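Home | Posts | Archive | About | Contact

June 17, 2019
by Marijke De Haan

The wallpaper people would like a word about your walls

I have been shopping for wallpaper since February, and I have come away with a sample drawer, a sore neck and a growing distrust of the word "timeless."

Every pattern is timeless now. The one with the foxes is timeless. The one with the giant palm leaves, which I remember from every hotel bathroom I used for three years running, is timeless too. I asked the man at Pilkington how long people usually keep a timeless pattern up before they replace it, and he told me most customers "like to refresh." So not that timeless.

My hallway is narrow and gets its light from one small window over the front door. I wanted something with a bit of life in it. Birds, I thought. Then I found out that birds are a whole department. Gritari sells them perched, flying, nesting, and in one case wearing what I think were hats. They ask $200 a roll for the ones with hats. I did the sum for my hallway, put the sample back and went to get lunch.

The claim I hear most is that a nature print will calm you down. Skulleritz has this in the front of its catalog, in italics, with no source. I'm open to it. I like a walk in the woods as much as anyone. But a walk in the woods has air in it, and you get to leave. Paper pinecones over the shoe rack are still going to be over the shoe rack when you're late and can't find your keys, and I would want to see some proof before I paid extra for the calming.

What a woodland print does do, in my opinion, is fill a space. It gives a plain box a back and sides. Whether you want that depends on the box.

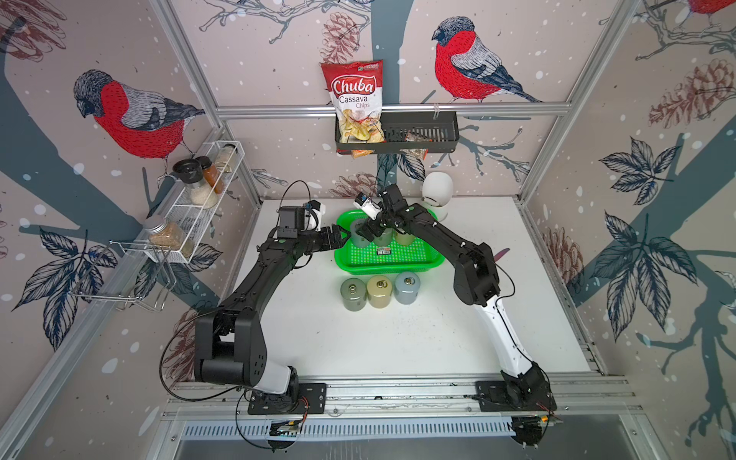 Birds, branches and pinecones, behind a white tabletop.

Then there is "peel and stick." I bought a trial panel from Jumenon for $33 and put it up in the closet, where I could be wrong in private. The instructions said one person could hang it with no tools. One person could, if that person had a third arm and no opinion about bubbles. I had it up and down twice before the top edge lay flat. The catalog also says it comes off "cleanly," and it mostly did, apart from a strip of paint as long as my hand that came along with it. I called, and they said my paint must have been old. It was old. So is the rest of the house, and I expect that's true of a lot of people who buy wallpaper.

The old-fashioned paste kind is no picnic either. My mother did our dining room with it when I was nine and the pattern never met up at the corner by the radiator. There was half a pheasant there my entire childhood. She put a plant in front of it and we moved on.

I got one quote for having a pro hang it: $412, paper not included, and he wanted the old wall stripped before he came. I asked what happens if the pattern doesn't line up. He said it always lines up. I've been in enough houses to have my doubts.

For now the hallway is still beige. I have two samples taped up by the door, one leafy and one with small brown birds, and I look at them every time I come in with groceries. The birds looked good last week. Yesterday, with the light off, they looked like water stains.

If you have lived with a busy print for more than five years and still like it, write and tell me which one. Shops and decorators, please don't.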